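About Mendex

Mendex sets up and looks after two-arm table cells for firms and colleges that use them every day and have no robot engineer of their own. We were started in Feltavham by Masanobu Yoshida, who had spent 15 years repairing packing machinery and wanted to work on smaller equipment. Marina Kokkinos joined him the following April and now runs the workshop.

Most of our work is on one type of cell, which we call the Viltow. It has two arms with grippers, one at each end of a white table, and bins at the sides. We keep to one layout because it makes faults easier to find.
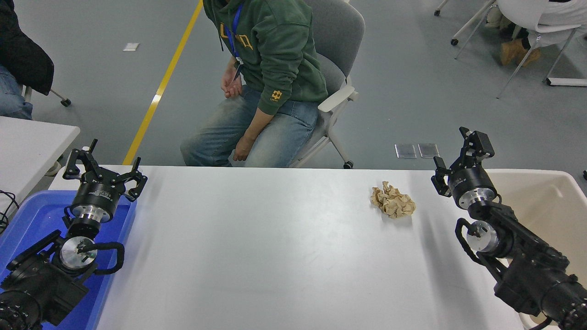 Viltow cell, both arms raised, with a ball of kraft paper on the table.

How we set up a cell

The table goes in first and is levelled before anything is fixed to it. Each arm is then bolted down and moved slowly through its full reach with the bins in place. The cable loops at the joints get a lot of attention at this stage. A loop that is too short pulls at the connector, and one that is too long catches on the rim of a bin.

After that we check the grippers on ordinary objects - paper cups, balled-up paper, things wrapped in foil. A cup is a good test of closing force. If the fingers are set too hard the rim folds, and if they are set too light the cup slips.

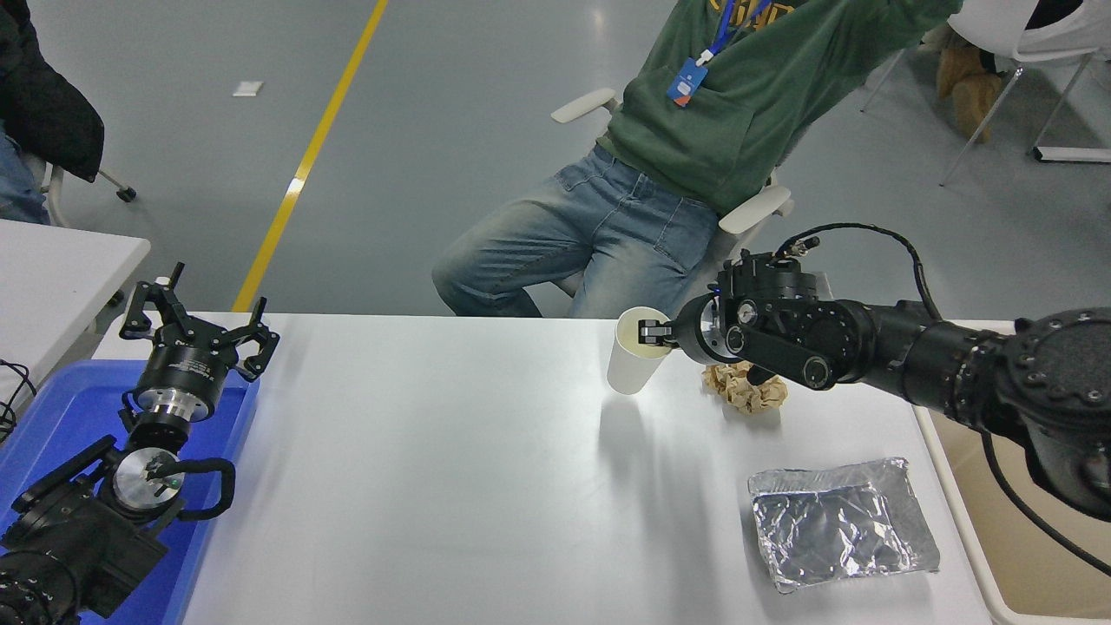
We write the settings down on a Hosoda sheet, named after the street where we had our first workshop. One copy stays with the cell and the other comes back to us. We hold 311 of these sheets at present, and they are the first thing we look at when a customer rings with a problem.

Looking after it

A service visit takes one engineer 2 hours. Finger pads are checked for wear, joint bolts are checked for tightness, and both arms are sent back to their start position and measured. The table is wiped down last. If an arm has drifted we find out why before we correct it - usually a loose base bolt, sometimes a worn bearing.

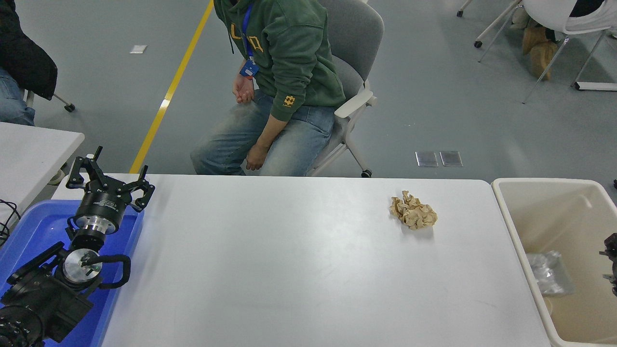

Left arm over the blue tray, beige bin on the other side.

Repairs are done on site where possible. Wrist units come back to Feltavham, where Marina strips and rebuilds them on the bench. We keep spare wrists, fingers and cables in stock for every cell we look after.

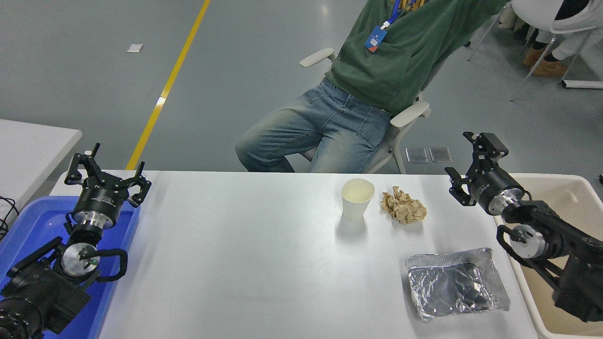
Can our own staff do the routine checks?
We encourage it. Half a day's training is included with each new cell, and it covers the cables, finger pads and start position. Please leave the joint covers on and call us for anything behind them.

To book a visit, ring the workshop on extension 1808 or ask for Marina.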